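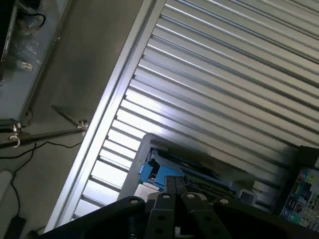 Barnabás Rácz wrote in to ask why he had to fill in the same medical history form three times in one morning, once on paper, once on a tablet and once out loud. Fair question, and it gets the first answer.

Why do I keep being asked for the same information?
Your GP, the hospital and the outpatient clinic each keep their own records. Zella, the system we use at the clinic, can read letters from the hospital but can't copy them into your file. A person has to do that, and the person would like to check it with you first. If you've already done the form at home, tell the front desk and they'll look for it before handing you a pen.

Can I see my own record?
Yes. Fill in the access form at reception or send it by post. We reply within 30 days, usually sooner, except in August, when everyone who knows the password is in Portugal.

What is in it?
Clinic letters, test results, prescriptions and notes of phone calls. Older notes are scanned handwriting. We can supply these but we can't read them to you with any confidence.

I've found a mistake. What now?
Write to us saying what is wrong and what it should say. Facts such as a date of birth or an allergy are corrected within 14 days. A doctor's opinion stays in the record, but your disagreement is filed next to it.

Can I send documents by email?
PDF only, up to 4 attachments per message. Photographs of letters lying on a duvet tend to lose the bottom paragraph, and the bottom paragraph is where the dose is.

Where are the paper files kept?
Anything from before the change to Zella is in the store at Jomard. Allow 2 working days for a file to reach us. Please mention it when you book if your appointment depends on something old.

Can my daughter ring up on my behalf?
Only if you've signed the consent form naming her. Knowing your middle name and sounding cross isn't enough, though plenty have tried.

Who do I complain to?
The records office, open from 9 am. Put your patient number at the top of the letter. Complaints about parking go to the estates team, who have heard.

Page last checked in April.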